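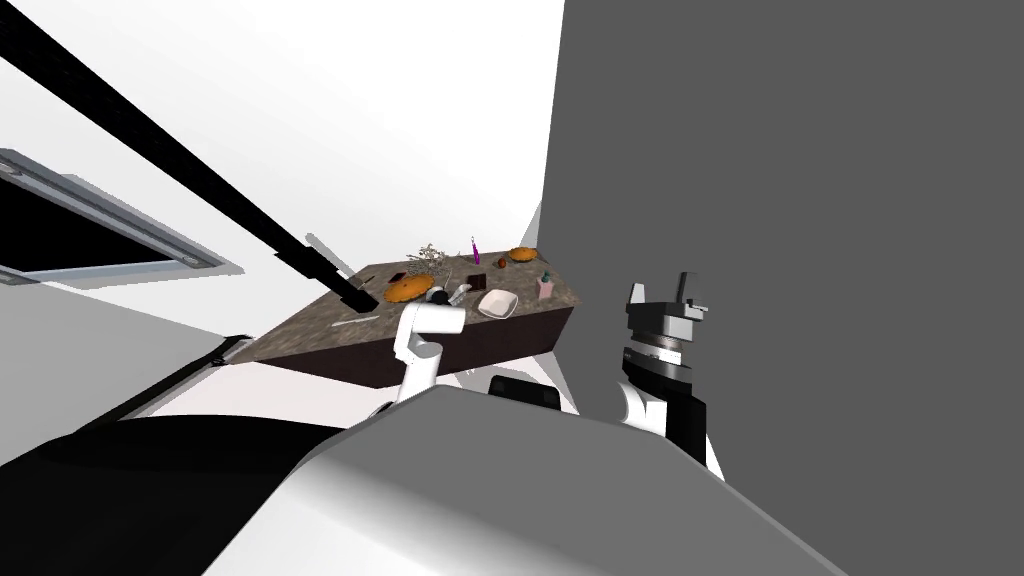
A mottled gray-brown countertop with small stuff scattered across it.

How to clean and reseal a granite counter in one evening

Updated July 2022

I put off sealing my granite for years. Years! I had it in my head that you needed a pro with a van and a machine, and then I finally read the back of a bottle at the hardware store and felt pretty silly. It's a wipe-on, wipe-off job. If you can wax a car (or have watched someone wax a car) you can do this.

First, find out if your counter even needs it. Pour a couple of tablespoons of water in a spot near the sink, go fold some laundry, and come back after ten minutes or so. If the water is still sitting up in a nice bead, you're good and you can close this page. If the stone under it has gone dark, it's drinking the water up and it's time to seal. Try a spot near the stove too, since mine was fine in one place and terrible in the other.

Also make sure it's real stone. My first apartment had laminate printed to look like granite and it fooled me completely. Look at the edge or peek up from underneath where the sink goes in. Laminate and quartz don't want sealer, and it'll just dry into a sticky haze on top.

What I use

A bottle of water-based stone sealer. Mine is Kikberg, the plain one, and I've also been happy with the Udwood version when the store was out. A mild dish soap. Rubbing alcohol. A stack of white rags that are 100 percent cotton (old T-shirts are perfect, just skip the ones with a printed design). Gloves if your hands are as dry as mine.

Clear it off

Everything has to go. I mean the toaster, the mail, the jar of pens that don't write. I put it all on the dining table and throw out what I can on the way. Don't try to work around the coffee maker, I did that once and there was a coffee-maker-shaped dull patch until the next round.

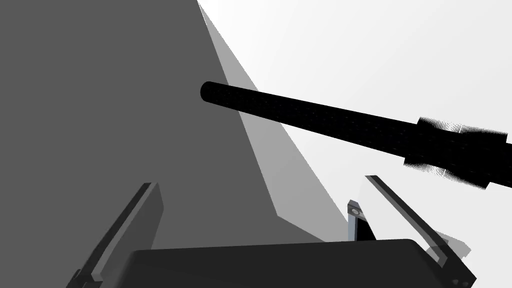

Wash the whole counter with warm water and a little dish soap, rinse, and dry it with a towel. Then go over it again with rubbing alcohol mixed half and half with water. That second pass gets the greasy film the soap leaves behind, and you'll see it come off on the rag (gross, but satisfying). Open a window for this part and keep it away from a lit burner.

Got an old oil stain? Deal with it now. Stir baking soda and water into a paste like peanut butter, spread it on thick, tape plastic wrap over it and leave it overnight. It might take two or three rounds. I had one from a leaky bottle of olive oil that took four, and I still know where it was.

After all that washing, let the stone dry completely. I wash in the morning and seal after dinner. If you had to scrub a lot or used the paste, give it a full day.

Putting the sealer on

Try it in a corner first, somewhere the bread box will cover up. If you like the look, pour a little puddle and spread it around with a rag in overlapping circles. Work in small sections, a bit wider than your shoulders, so you can stay ahead of it. You want it wet all over but no pools.

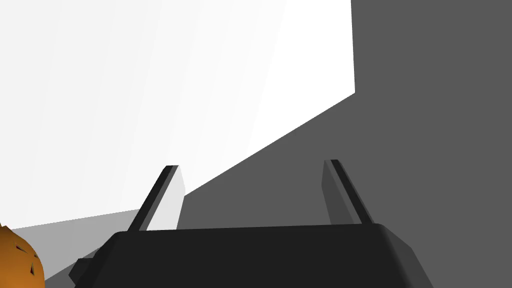
Now wait for however long your bottle says. Mine says fifteen minutes, and I set a timer because I will absolutely wander off. Before it dries on its own, add a tiny bit more, and buff it all off with a clean dry rag until nothing feels tacky. Get down low and look across the surface toward a window or a lamp. Any cloudy streaks need another buff right away, while they're still easy.

If it did dry on you, dampen a rag with fresh sealer, rub the hazy part to loosen it, and wipe it off. Works every time for me.

Do the water test again the next day. Still going dark? Put on a second coat the same way.

Aftercare

Keep it dry overnight, and stay off it with anything wet or oily for a day or two if you can stand it. We order takeout. For everyday cleaning I go with dish soap and water, or the Nogueira stone spray when I'm feeling fancy. No vinegar and no lemon cleaners, they wear down the sealer and can dull some stones.

I redo the water test every January when the holiday mess comes down. Lay any leftover rags flat to dry outside before you toss them, and write the date on the sealer bottle with a marker so you know how old it is next time.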